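Purnness publishes its kitchen gripper comparison, and yes, the plates won a few rounds

Lagos, 2022-07-21. Hi, Ruth Nina here from Purnness. I run the bench tests, and I asked if I could write this release myself, so please forgive the lack of corporate polish! Our side-by-side comparison of two-finger grippers for household work is out today and free to read on our site.

The question we started with back in March was a small one. If you keep the arm the same and change only the fingers, how much better does the thing get at picking up dishes? We had been arguing over lunch for ages, with me on the side of straight fingers and my colleague Ignacio Carretero firmly in favor of curved ones (he designed them, so draw your own conclusions). At some point our friends at Gesard offered to lend us a controller and told us to go find out.

So we did. We ran 974 grasps in all, using 2 finger shapes and the Cisus control software, which is our own and which I'm rather proud of. Plates got the most attention, 300 tries of the total, and they were by far the most annoying. A mug gives you a nice wall to squeeze. A shallow plate gives you a rim, a bit of a gap underneath if you're lucky, and a countertop that's very close to your fingertips. Come in too high and you pinch air. Come in too low and the arm stops itself, and you get to walk over and press reset again.

We logged 154 failed plate grasps. I went through every one with a cup of coffee and a spreadsheet, and most of them were down to the approach angle, with finger shape a distant second. That was a bit deflating for both me and Ignacio! The curved fingers did come out ahead on rims, and I've paid up on our bet, but the gap was smaller than he'd predicted and he knows it.

The other thing we compared was camera placement. A camera up on the gripper is great for lining up the last little bit, but it loses the big picture right when you'd like to have it, so we ended up recommending a second view from off to the side for anything flat. 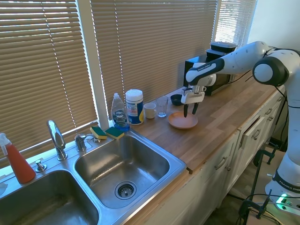
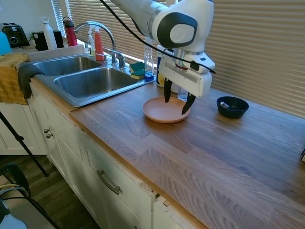
The full report has the results for each object, the finger drawings, and the Cisus settings we used, so anybody with a similar arm can have a go and tell us where we went wrong. We'd love that. Bowls are next on our list, followed by silverware, which Ignacio claims will be easy.

For copies of the report, interviews, or a visit to the lab in Lagos, write to the Purnness press desk and ask for Ruth or Ignacio. We both answer our own mail, usually the same day.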